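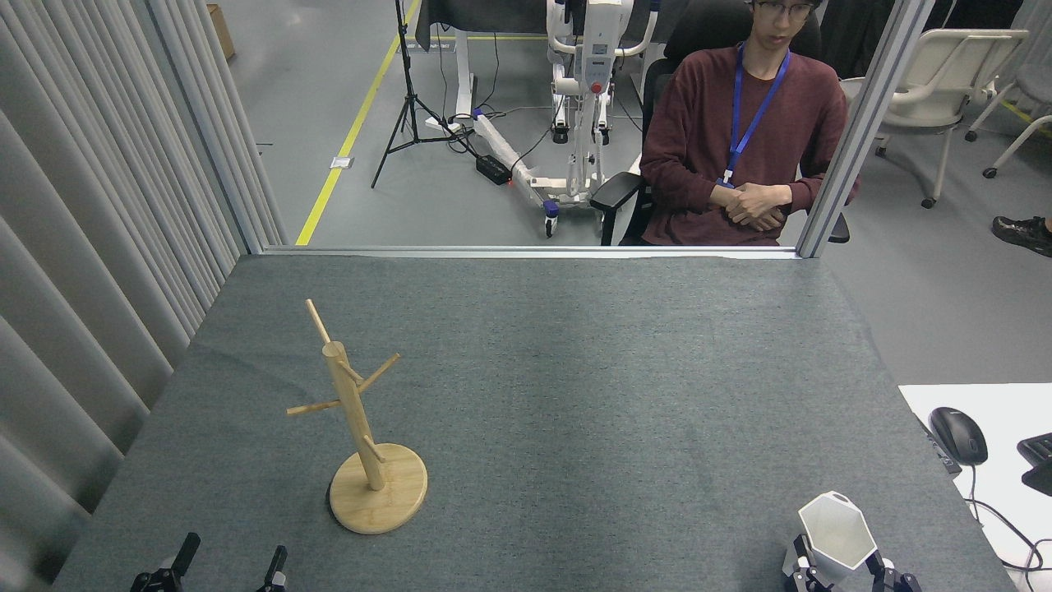 Dissolved oxygen drops out overnight on lake buoy
Status: resolved

Reported by Vilja Kallio, 2025-05-10. The optical DO sensor on the Nikolaidis buoy returns blanks between dusk and dawn. The thermistor chain on the same Multum logger records normally. Sensor depth is 8 m, logging interval 10 minutes.

Checked so far:
– cap seated, foil not scratched
– cable continuity good
– firmware reloaded, no change
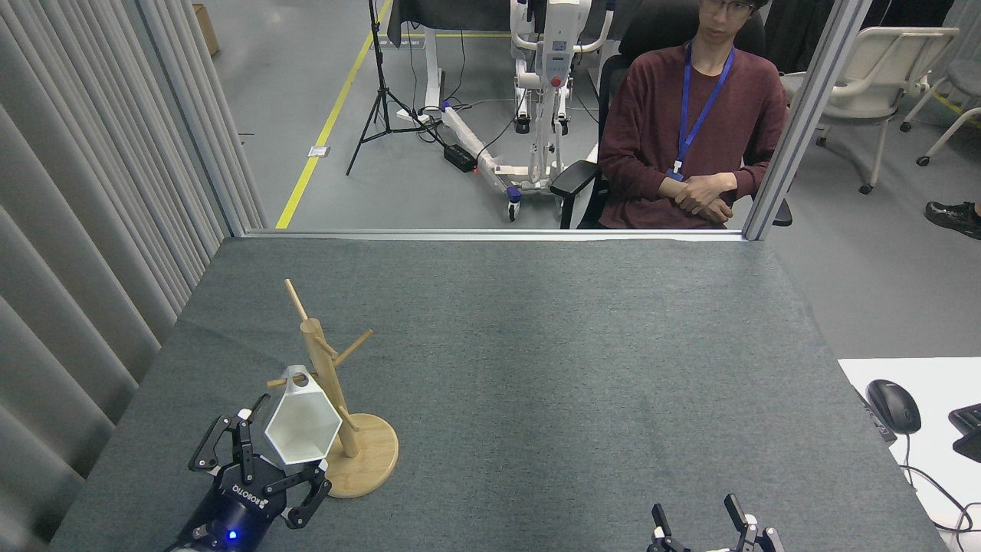
Battery voltage falls after sunset but stays above the logger's own cut-off, so the thermistors keep running. The DO sensor draws more during warm-up and browns out first.

Pantelis Politis replied: set warm-up to 7 seconds and move the sensor to the second switched output. The first is shared with the modem – both start on the hour.

1. Stop logging and download the data.
2. Reassign the sensor to output 2.

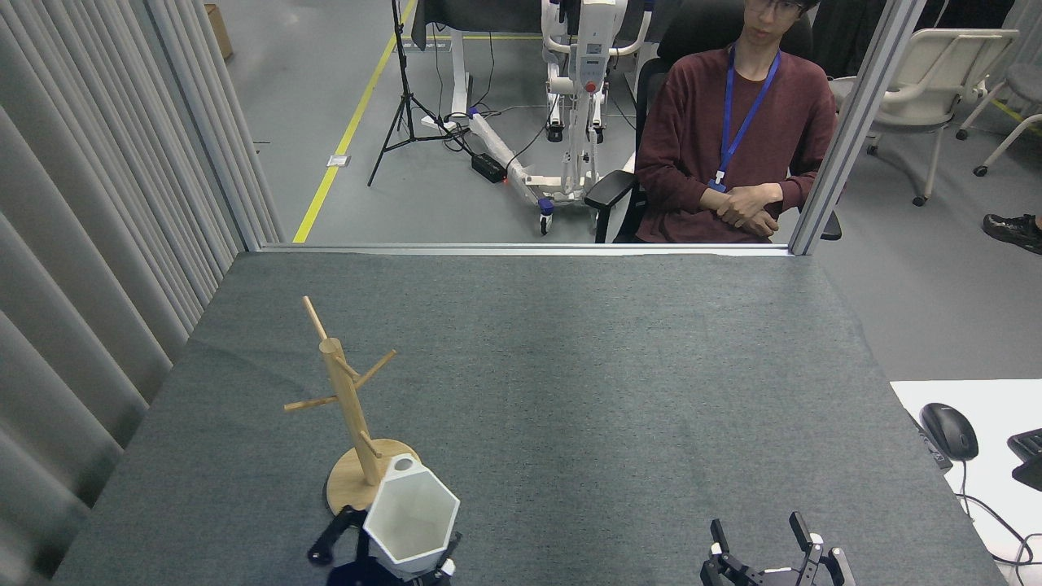

3. Restart and compare with a hand-held reading at the same depth.

Result: no blanks on the following two nights. Earlier gaps left unfilled in the record.

Filed under: Water quality > Sensors > Power

Comments

bavico_user: Same fault on our reservoir string. Output 2 fixed it.

tarnwatch: Does this apply to the older Bekix loggers?

Vilja Kallio: Not tested on those.

Contact support | Back to top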